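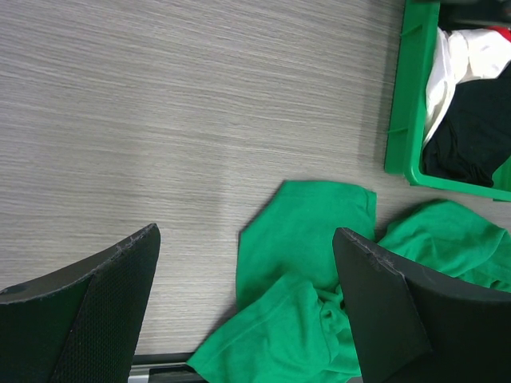

The green cloth between the two fingers on the folding table, with the bin behind.

Notes from the folding table

Apr 12, 2026

I promised in the March newsletter that I'd write something about looking after the cloth-folding cell at our Jitudville workshop, and then I spent most of the month doing it, so at least it's fresh!

Most of my time goes on the fingers. If you look at the left one you'll see the dark speckled pad on its inner face, with that fine dotted grip pattern. Cloth is hopeless stuff to hold and the pad does nearly all the work. It also collects lint like you wouldn't believe. Fluff packs down into the little dips, the pad goes slick, and the arm starts coming up with one corner of a shirt when it wanted two (or with nothing, and it folds the air very neatly). I used to clean the pads when somebody complained. Now I do them every 80 folds, with a soft toothbrush and a barely damp rag, and I leave them alone until they're properly dry.

Then there's the edge along the top of each finger. Both are scuffed, and on the left one the seam near the tip has started to look a bit frayed. I've been running a fingernail along it every morning. If it catches on my nail it'll catch on a knit, and a pulled thread in a T-shirt is a miserable thing to explain. It gets a light trim with a sharp blade, never sandpaper, which I tried once and ended up with grit in everything. We've got a spare pair from Sandar in the drawer and I'm hoping to hold off until the summer.

The other big job was the grip force. We'd had it at 60 per cent since the cell was put in, and that was fine for towels, but thin things came out with two little pinch marks. I brought it down a step at a time and tried the same few garments at each setting. At 18 per cent everything slid straight out, so that was a short afternoon! I've ended up with two settings, a gentle one for thin knits and the old one for anything thick, and you pick from the start screen.

Wrist camera next. It sits close to the work and picks up fluff too, so please give the lens a wipe when you do the pads. If you knock it, even slightly, run the calibration again before you carry on. It takes a few minutes. I skipped it in March and had the arm closing a finger's width short of every sleeve until lunchtime, and I blamed the lighting, the table and the Tedine software update before I owned up.

A word on the bin, while I'm here. Keep it in the far right corner, square to the table edge, and don't heap clothes above the rim. The arm comes in low on that side and it will drag a dangling sleeve along with it. I've put tape on the floor for the table legs as well, so if the table gets shifted for sweeping it can go back to the same spot.

After all that, I ran a batch of 100 last week and 87 came out as folds I'd happily put on a shelf. The rest were mostly dark clothes, which I'm still fiddling with. The Pylypenko manual has a page on exposure that I've read three times and will be reading again on my next shift. If you've had better luck with black cotton than I have, come and find me by the bench.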